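Workshop notebook - June

Finish trials for the Kundville benches, continued from the last page

Back on the oil question. Kundville want an answer before they order and I still haven't got one I'd sign. Where we were: Pedell hard oil looks best on day one, Paton wax-oil looks best after a fortnight, the Sugawara water-based stuff looks like nothing at all, and the client likes it for exactly that reason. Hmm.

Started this morning by re-sanding the lot. Went to 180 last time and the Pedell sat on top in patches, so tried stopping at 120 on half the boards. Better take-up. Slightly fuzzy to the hand, but that went after the second coat and a rub with the grey pad. Would not go finer than 150 on anything for this job.
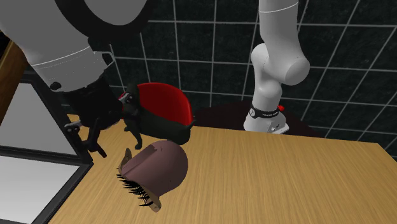 3 min read

Colour first, as that's what they'll argue about. All boards from the same plank, cut in sequence and numbered on the back in pencil (NOT on the end grain, see last time). Left one bare to compare. Wiped on, ten minutes, wiped off, buffed. Pedell goes warm straight away, toffee where the grain is open, and keeps going darker for a day or so. Paton comes up more slowly and stays nearer the raw colour. Sugawara barely shifts it. Under the strip light you can hardly tell the Sugawara board from the bare one - by the window you can, it's a touch greyer.

Coverage. Weighed the tins before and after, proper scales this time. 600 ml of Pedell did the first coat on all the big boards and left enough for a second on two of them. Paton goes further but needs working in, my wrist knows about it. Sugawara soaks in and vanishes, wanted a third coat and I'd budget for 4 on end grain. That kills the price advantage. Put it in the costing sheet before anyone rings them.

Drying. Shop was cold first thing and damp with it. Pedell still tacky at lunch. Moved the boards up to the high rack and they were fine by 4 o'clock. Paton touch dry well before that. Sugawara dry in the time it took to wash the brush, and raised the grain as expected - quick pass with the pad and back on.

Rags: flat over the rail outside, then into the water bin. Please. There was a screwed-up one behind the bandsaw again.

Ring tests. Tea mug, hot, left ten minutes on each.
Pedell, two coats - faint white ring, gone by the time I'd swept up
Paton, two coats - ring, still there, may ease overnight
Sugawara, three coats - no ring, slight dull patch
bare board - ring, obviously

Vinegar drops next. Nothing on any of them except the bare one. Beetroot juice is the real test as these are going in a canteen. Pedell wiped clean. Paton kept a pink shadow round one drop. Sugawara kept a bit in the open grain, you have to know where to look but a client always knows where to look.

Scratch repair is where the oils win. Dragged a key across all three, then tried to put it right as the site people would, i.e. badly, with a green scourer and whatever was in the tin. Pedell came back so well I had to look for it. Paton nearly. Sugawara left a pale stripe and trying to fix it made the stripe wider. If the benches get the use they say they'll get, that matters more than rings. 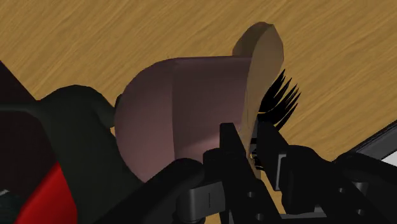 Which leaves the undersides. Last job we only did the tops and the boards cupped within the month, so I'm doing both faces on every one of these whatever it does to the hours. One coat underneath, thinned, no buffing. Test board 3 was top only and has already moved - put a straight edge across it and there's daylight in the middle. The others are flat. Leave it where it is and look again next week, don't clamp it, want to see how far it goes.

Edges: small round-over, not the sharp chamfer on the drawing. Oil won't hold on a sharp corner and it goes grey from sleeves. Will redraw and send. Router bit for this is chipped by the way, new one on order, use the spare in the blue box and go slowly.

Batch numbers for the file. Pedell is batch 527. Paton label got oil on it and I can't read it, will ring the supplier. Sugawara tin has no batch number that I can find, only a date stamp on the lid which is half gone.

Leaning to Pedell, two coats on top, one thinned underneath, refresh coat left with the site in a small tin with written instructions. Objection will be colour. Could try the Pedell with the white pigment in, supposed to hold it nearer raw. Have a sample sachet somewhere, think its in the drawer with the hinges. If it turns up do one board with it tomorow, same prep, 120 then straight on.

To do
- ring suppplier re Paton batch
- check mug ring on Paton first thing
- white pigment board
- costing sheet, extra coats for Sugawara
- redraw edge
- more grey pads, last two are nearly through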